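Does fruit last longer in a box? A grudging report

5th June

I don't trust storage advice. Most of it seems to come from people who are selling a box, and the rest comes from people who once bought a box and would like company. So when my neighbour Jarlath Flanagan told me I was ruining my citrus by keeping it in the big glass bowl, I nodded and went home and kept using the bowl.

Then in January I threw out five mandarins in one week, all soft on the bottom and one of them properly furry, and I got cross enough to try it his way.

His way is this. Nothing deep. One layer, sides not touching if you can manage it, and a cloth on the table to take whatever won't fit so it isn't sitting on a hard surface. Apples kept well away from everything else, on account of the gas they give off. Lemons on their own. Check the lot every couple of days and eat the ugly ones first.

I looked at the proper containers. Patstead do a vented crate for $148, which I had to read twice. Enarier has something cheaper with a charcoal insert in the lid, and the reviews are all five stars and all sound like the same person. I couldn't find a word from either of them on how much longer the fruit is meant to keep. I bought neither. A shallow box from the back of the cupboard cost me nothing, and the checked cloth was already on the table with its usual wrinkles.

As you'll notice, I am not strict about the apple rule or the spacing. I also doubt the cloth does much, but it does stop things rolling.

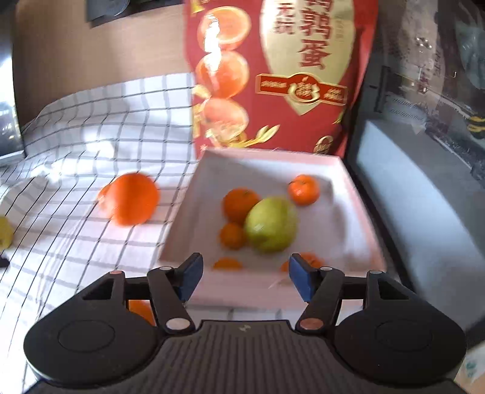 Too much citrus for one box, and a lemony one out on the checks.

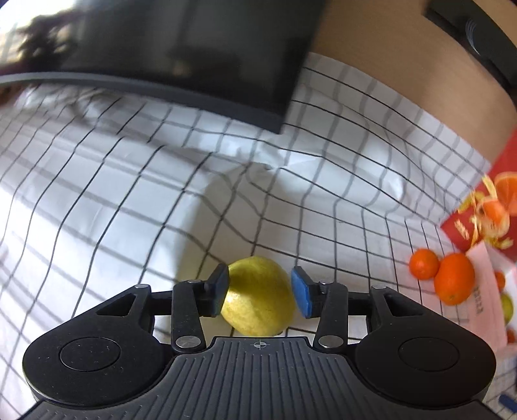 Did it work?

A bit, maybe. I kept a tally on the back of an envelope for 18 days and lost 2 pieces, both mandarins. That sounds good until you remember that I was also looking at the fruit every second day, which I never did with the bowl. My suspicion is that the looking did most of it. You catch the soft one before it gets to its neighbours, and you eat more of it too when it's spread out in front of you.

Jarlath says that's the whole point of the box and I'm being difficult. He also says his oranges last six weeks. I have never seen these oranges.

What I'd do again

Single layer, yes. The cloth, probably, though it needs a wash more often than I'd like. Buying a special crate, no, and if someone from Patstead wants to send me one to prove me wrong I'll fill it with the cheapest mandarins at Conneely and write down what colour they go.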